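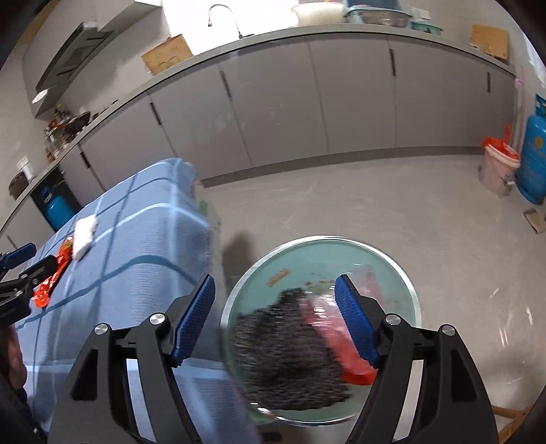
A pair of hand-held grippers at work in a home kitchen, where the lessons are taught.

The Robot Will See to the Wrappers

Monday, October 11, 2021

There is a sentence I have now heard from three companies, in nearly the same words: "You just show it." You show the robot how to clear a table and it clears the table. No code, no engineers on site, no months of tuning. A person takes hold of a pair of grippers, picks things up the way any of us would, and the machine learns by watching the recordings.

I don't doubt that the first part works. I have tried it. The second part is where I start asking questions, and where the answers tend to get shorter.

The pitch I know best comes from Ledico, which makes the hand-held tools and sells them to anyone with a robot to train. The idea is sound enough. If you want a machine with two-fingered hands to learn a chore, have people do the chore with two-fingered hands. Each tool carries a camera, so what the robot will someday see is close to what the tool saw. Nobody has to haul a robot into a kitchen and steer it from a desk, which is how Varela still does it, slowly and at great expense.

Varela's way has its defenders. When an operator drives the real arm by remote control, every motion in the recording is one the arm can make. A person holding a gripper has a shoulder, a waist and two feet, and uses all of them without thinking. I leaned over a table to get at a plastic bag and only later wondered what a robot bolted to a stand was meant to do with that.

The chore in question is tidying up. Snack wrappers, plastic bags, paper cups, a cloth that ought to go somewhere else. It sounds like the easy end of housework and it is close to the hardest thing you could ask of a machine. A mug has one shape. A bag has a new one each time you let go of it. It is see-through in one spot and glaring white in the next, and when you pinch it you may have one layer or four.

Ledico's demonstrators are told to work at a normal pace. The company's training sheet asks for 200 clean runs of a task in one home before moving on to the next. I lasted 59. By then I had stopped tidying the way I do at my own house and had begun tidying the way the tool liked, coming in from the side, pinching high, waiting a beat before lifting. I was rather proud of it. I also think it says something about who was being taught.

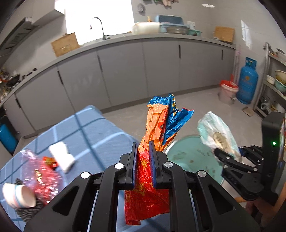
What counts as a success

In May, Kalance, a cleaning contractor that has been testing robots trained this way, told its clients that the machines could "handle everyday litter." I asked what that meant. It meant that in a set of 529 trials the robot had picked up the item it was sent for and dropped it in a container. It did not mean that the room was clean afterward, or that the item was trash.

That last bit matters more than it sounds. A recording of a hand lifting a foil wrapper holds the lift. It doesn't hold the half second in which a person decides that the thing is empty. People make that call from the feel and the crackle, and from knowing who in the house leaves a few chips at the bottom. The camera gets none of it. When I raised this at Arkley, the lab that runs the learning side for Kalance, I was told that more data would help. More data is the answer to every question at Arkley.

Maybe so. I would like to see the figures for a kitchen the system has never been in, on a day when no one has set out the items. I have asked for them 2 times. Both times I was sent a video instead, sped up, with music.

The part that does work

None of this makes the tools a fraud. They are cheap next to a robot, and they go where people live, among the woks and basins and gas cylinders, which is a good deal better than a bare lab bench with a red block on it. A newcomer can get usable recordings on the first afternoon. I'd trust lessons from a real kitchen over ones from a mock-up any day.

My complaint is with the word "just." Showing is work. It is done by people with sore wrists, paid by the run, and the skill in it is theirs before it belongs to any machine. The brochures thank the software. If Kalance does put a robot in my kitchen next year, I'll want to know how many wrappers it has met, and I'll be keeping my chips in a jar.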